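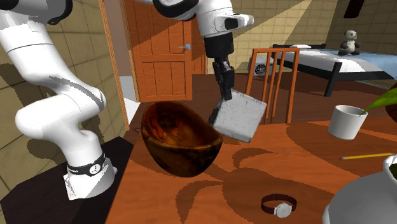
7. Part slips or hangs crooked in the gripper (fault G3)

Applies to: Mallet arm cell in the Nukora simulator, bedroom layout, cube-to-bowl task. Same steps for the other layouts except where noted.

Read this before you hit Resume. Resume does not re-grip. It picks up the motion where it stopped, with whatever hold the fingers have got.

7.1 What you see

Cube held by a corner and tilted, not held flat across two faces. Panel may show G3 or may show nothing at all. The grip check only asks "are the fingers closed on something". A corner counts as something. So a green light is no proof of a good pick.

Usual results if you let it run:

- cube turns in the fingers on the way down, clips the bowl rim
- cube lands outside the bowl and rolls into the cup or the watch
- fingers close the rest of the way when the cube pops out, arm carries on with an empty grip and logs a good place

The last one is the bad one. Bernd Buschmann found it in the Nemthorpe logs back in June. Runs marked as passed, no cube in the bowl.

7.2 Stop and hold

1. Press Pause. Not Stop. Stop opens the fingers on this build and you lose the pose you need to look at.

2. Wait for HOLD to come up in the status line.

3. Save the state (File, Save State As). Put G3 in the name so Daverent support can find it.

4. Write down the speed setting. If it says 100 percent, that is very likely part of your problem, see 7.4.

CAUTION: If the live link to a real arm is on, the real arm is in the same pose and holding the same way. Keep hands out from under the gripper. Do not reach in to straighten the part. Hit the hardware e-stop, follow the lockout page in section 2, and do not come back here until the link is off.

7.3 Get the cube down safely

5. Turn Live Link OFF. Check the icon is gray. Check it again after the next step, old builds turn it back on when you change mode.

6. Switch to Manual, slow speed.

7. Raise the wrist straight up first. Don't go sideways yet. With the cube tilted the lowest part is an edge, and it hangs lower than the planner thinks, so a sideways move near the bowl can catch the rim.

8. Once the edge is well clear of the rim, move over open table. Stay away from the cup, the pencil and the watch. The big white pot in the lower-right corner of the view has a collision shape wider than it looks, give it room.

9. Lower until the edge just touches. Contact light comes on.

10. Open the fingers a little at a time. Cube will tip over onto a face. Let it settle untill the velocity readout is zero.

11. Raise the arm and send it Home.

Note: if the cube falls through the table at step 10, physics step is too long. Reload the saved state, halve the step, try again from 6.

7.4 Find the cause

Most likely first.

12. Pick angle. Open Grasp, Show Approach. The line should come down square to the top face with a finger on each side. If it points at an edge or corner, delete the grasp and teach a new one. Dragging the old one around does not fix it, the offset stays saved.

13. Cube pose. Compare the pose in the object list with where the cube sits now. If they differ, press Refresh Pose. Someone nudging an object by hand in the editor is enough to do it.

14. Speed. Drop the approach speed and rerun. Fast approach pushes the cube with one finger before the other gets there, and it spins onto a corner.

15. Friction. The stone-look material should be on the Default friction profile. Importing a new texture sometimes resets it to zero. Look for a blank field.

16. Bowl position. Not a cause of the bad grip but check it while your here. The bowl opening has to be under the drop point, and the drop height has to clear the rim with the cube the right way up.

7.5 Turn on the tilt check

Off by default. Should be on.

17. Settings, Grip, Verify After Lift. Set to ON.

18. Set Tilt Limit to 3 degrees. Lower than that and you get false trips from arm sag.

19. Set Retries to 2. After the second failed try the cell stops and waits for a person. Leave it that way. Don't set it to unlimited to get through a night run.

20. Set Confirm Place to "object in target", not "fingers open". This is what stops the empty-grip false pass from 7.1.

7.6 Before you go back to auto

21. Run one full cycle in Step mode, finger on Pause. Watch the lift. Faces flat against the fingers, cube level.

22. Run one cycle at normal speed.

23. Clear G3 from the fault page. Clearing it earlier hides the fault but leaves the bad grasp loaded.

24. Live Link back on only after 21 and 22 both pass, area clear, guard shut.

Still tripping? Send the saved state, the log and the speed you wrote down in step 4 to Daverent support. Don't send a screen grab on its own, we can't read the grasp data from it.

Section last changed November 18, 2021. Steps 18 to 20 new.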